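Glossy white table top: how do you keep it looking good?

Pramila Khurana
Posted in Home & Workshop

Hi all! We just got a big shared work table with a glossy white top and I am completely in love with it. It makes the whole room brighter, even at 4 in the afternoon in December. It's 200 cm long so there's space for everybody, and small parts and screws show up on it like magic.

BUT it also shows every fingerprint, and I'm already seeing faint gray marks near one edge where the cables go over. What do you clean yours with? And is there a nice way to run cables when the table has no hole in it? I don't want to drill. The seller (Makura) only says "wipe with a suitable product", thanks a lot.

12 people found this useful

Khoa Tạ
Oh, I love these tables! We've had ours for 3 years and it still shines. Warm water, one drop of dish soap, soft cloth, then a second dry cloth right away. The second cloth is the whole secret, that's where the shine comes from. Do it in long strokes toward the window so you can see the streaks while you're at it.

Please don't use the white "magic" sponges on it. I did one corner with one in the first month and it's dull to this day. Same goes for sandpaper, even the really fine stuff. Somebody on here once suggested 600 grit for a scratch on a glossy top. 600! You'll have a matte patch forever.

For the cables, let them hang over a rounded edge if you've got one. They slide and bend gently there, and a sharp corner is what rubs the coating off the cable and onto your table. 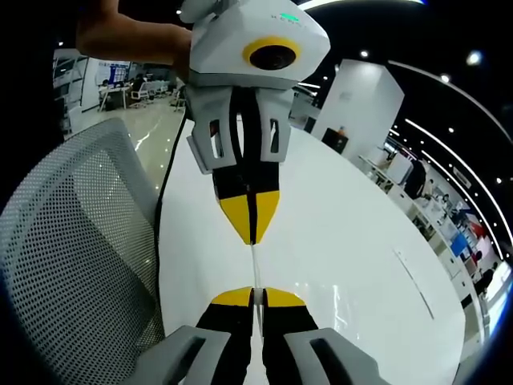 Cable going over the curved edge of the table, down beside the office chair.

Your gray marks are probably just rubber from the cable. Try a plain pencil eraser (a white one, not pink) and then the soapy cloth. Mine came off in seconds and I went around the room looking for more marks to rub out. One more thing, leave enough slack so a chair wheel can't catch the cable and pull everything down.

Huệ Lý
microfiber and water. thats all i use

Lộc Thân
Agree with Khoa on the eraser, great tip! I'd add stick-on cable clips under the table top. The Kerix ones hold well if you wipe the underside first and leave them overnight before hanging anything on them. Start close to the edge and work your way back toward the outlet.

Pramila Khurana
The eraser worked!! Going to get clips next. Thank you all so much.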